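8/4/21

Ganus makes workbench tops and small tables from mixed hardwood offcuts, and the shop foreman has been gluing them up for most of the company's life. We spoke in the finishing room about how the tops are made, how they hold up, and what people ask once they have one at home.

The offcuts come from Flusberg, a flooring mill that sells its short lengths by the pallet. The boards are sorted by thickness first and species second. "Color comes last," the foreman said. "If you sort by color first you end up with a pretty stack that won't plane flat. I want the same moisture reading on every stick before I look at anything else."

The boards stay on racks for 10 days before milling. After that they are ripped, jointed on two faces and laid out dry on the bench. Pale stock and pinkish stock are mixed on purpose, with the honey-colored pieces between them.

"You put two dark ones together and the eye goes straight there. You put a pale one next to a pinkish one and it reads as a stripe, which is fine, people like a stripe. What I don't want is a patch."

Glue-up is done in two halves. Each half goes through the planer by itself, and the two are joined with a single center seam. The clamps stay on for 60 minutes, and the top is left overnight before anyone takes a scraper to it. The foreman was firm on that last step.

"The glue line swells. If you sand it the same afternoon it looks perfect, and then a week later you have a groove you can catch a fingernail in."

The first batch this year was 47 tops. Six went back for a second pass through the planer after the center seam printed through the finish. The fault was traced to one pallet that had been stored against an outside wall.

Finish was the subject the foreman had the most to say about. Ganus used a film finish until a few years ago and then changed to Mirik, a hard wax oil, put on in two thin coats with a white pad. The change made the tops easier to repair at home but less forgiving of standing water and heat.

"With a film you get a ring and you live with the ring. With oil you get a ring, you rub it out, you put a little more oil on. It takes 10 minutes. But you do have to do it."

We asked about candles, which come up often in the letters the shop gets. The foreman had no objection to them on an oiled top, with some conditions. Wax by itself does little harm to the surface. It should be left to harden and then lifted with a plastic scraper. Dye from colored wax is harder to remove, and the shop recommends white. A candle in a metal cup passes heat through its base, so a cup that burns for an evening should stand on something.

"A perforated metal cover is good for that. Air gets under and through. Holders with a wide round base are good too - the stem keeps the flame well up off the wood."

The shop's care sheet for the Khunthong, its light-colored table, gives the same advice and adds a paragraph on plants.
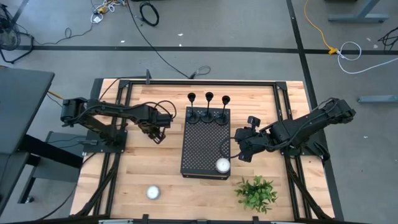 *Butcher-block top with candle holders on a perforated metal surface, two white candles and a leafy plant.*

"Plants are worse than candles," the foreman said. "A candle, you watch. A pot sits in one place for a season, and the wood under it can't breathe. Lift it, wipe under it, put it back somewhere else."

Hardness came up last. The tops are sanded to 180 grit and no finer, though the shop keeps sheets up to 800 for sample boards. According to the foreman, a finer surface takes up less oil and wears through sooner at the front edge, where forearms rest.

The next pallets from Flusberg are due later in August. They will be racked away from the outside wall.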